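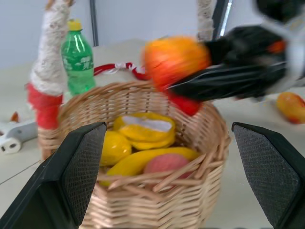 Selard basket cell

The Selard basket cell is a two-armed tabletop robot station kept at the Ternthorpe workshop in Plullidbridge, where it is used for practicing the handling of small household things, and most of all for putting toy fruit into a wicker basket. It was put together by Rupert Moser and Edileuza Tavares and first ran a full session on September 16, 2018. Among the people who work with it, it is simply called "the basket table," and much of what has been written about it has to do with the patient business of keeping it in good order.

Layout

The cell has two arms that share one pale tabletop. Each arm ends in a gripper with two black fingers, and the inner faces of the fingers carry textured pads that do the actual holding. A small camera sits at the wrist and looks out between the fingers, so the fingers themselves are nearly always in its view, one on either side. This is handy for the operator, who can judge the gap by eye, and it is just as handy for whoever is doing the upkeep, as a worn pad or a crooked finger tends to show up in the camera picture well before it starts dropping fruit.

The basket is round and woven, light tan in color, with a tall wrapped handle and a band of red tape low down where the handle meets the rim. The band is a great help in setting up – it stands out against the wicker from almost any angle, and the setup sheet uses it as a landmark throughout. The fruit is the ordinary toy kind, with bananas, a lemon and a few rounder red and orange pieces among the regulars. Other things may be left standing around the basket, a soda bottle for instance, or a bit of red-and-white cord, and an arm is expected to find its way over and past them without fuss.

Setting up

Setting up the cell takes 39 minutes on the standard sheet, which was written by Ismael Cavalcanti and has been gently argued over ever since. The sheet begins with the table and leaves the arms for later, a habit that newcomers sometimes find back to front.

The tabletop is wiped down and checked for crumbs and tape residue. The basket is then set in its place, 372 millimeters from the front edge of the table to the nearest point of the rim. One arm is brought down until the basket sits centered between its open fingers in the wrist view, and that pose is saved as the home pose for the day. The second arm is brought in from the side and stopped over the rim, close enough to let go of a piece of fruit without throwing it.

Next comes the slow pass. Each arm carries a single piece to the basket at low speed while the operator keeps a hand near the stop button and watches the handle, the part of the basket most likely to be bumped. If the handle is touched, the basket goes back to its mark and the pass is done over. Only then is the speed turned up. At working speed a moving arm looks like little more than a dark streak to the other arm's camera, so nothing about alignment is ever judged from a moving view. Both arms are stopped first, and then one looks.

Routine care

The pads are the part that asks for the most attention. They pick up lint, skin oil and fine bits of wicker, and a pad that has gone slick will let a glossy plastic lemon squirt out sideways in a way that is funny the first time. They are brushed along the grain of the texture with a soft, dry toothbrush at the end of each session and wiped with a damp cloth once a week. Rosângela Batista, who looked after the cell through its second year, kept a log of pad changes and found that a pair lasted 306 hours of running before the texture was too smooth to trust. Her figure is still the one printed on the sheet.

The camera mount comes next. A camera module is held on a white bracket above the gripper, and the bracket screws can work themselves loose under a long day of starting and stopping. They are snugged by hand with a short driver and never with a power tool. The metal slide rails at the gripper are wiped clean along their whole length and given a very thin film of light oil, with the extra taken off again using a lint-free cloth. Oil that creeps from the rails onto a pad will spoil it, and the pad has to be replaced.

The basket needs looking after too. Wicker sheds, and loose ends poke out at the sides and across the rim where they can catch a fingertip. Long ones are tucked back into the weave or trimmed, though a few short ones are left alone and do no harm.

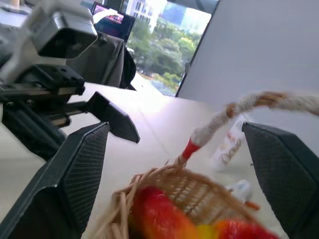
Common faults and repairs

A finger that closes off-center is the fault reported most often. The usual cause is grit on the slide rails. The gripper is opened all the way, the power is switched off, and the rails are cleaned before anything is taken apart. If the finger still lags, the mounting screws are checked one at a time, and after that the finger is taken off and its seat inspected for a burr.

A drifting view, in which the basket slowly wanders away from the middle of the home pose, generally means a loose camera bracket. Natanael Nogueira's repair notes recommend tightening the bracket, returning to the home pose, and lining up on the red tape again before touching any setting in the software. His notes run to 569 entries – many of them only a line long, and several concerned entirely with bananas.

Washed-out pictures are a matter of light and need no repair as such. The cell has stood near a large window at times, and bright daylight on the pale tabletop can bleach out the wrist view. Turning down the exposure by hand is the normal remedy.

Related cells

A second table, known as Evangelista, was built the following July to the same plan. It uses the same pads and setup sheet, and spare fingers are shared between the two. After a finger has been moved from one table to the other, the slow pass is repeated on both.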